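2022-07-15

Packing day, or that was the plan! I got up early, made tea, put the radio on and then spent most of the morning reading old letters I'd found in a Dotex shoebox (why do I keep these things?). Cestholm in two days and I hadn't so much as found my socks.

The coach people wrote back in June to say one bag each, 12 kilos, and I've been fretting about it ever since. It'll be cold up there in the evenings whatever the forecast says, so the big black puffer has to come. I got it from Pereyra for 200 the winter before last and I still love it - the diamond quilting, the hood, all of it - but my goodness it takes up room.

So I cleared a space on the mattress and spread it out to see how small I could fold it.
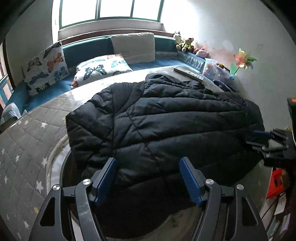 Sleeves in first, I think, then roll from the bottom up towards the hood and tie it with a bit of ribbon. If that fails I'll just wear it on the coach and roast. Still need to ring Jisach about the room key, and buy plasters, and water the beans before bed. Soup for tea, the last of the leek one.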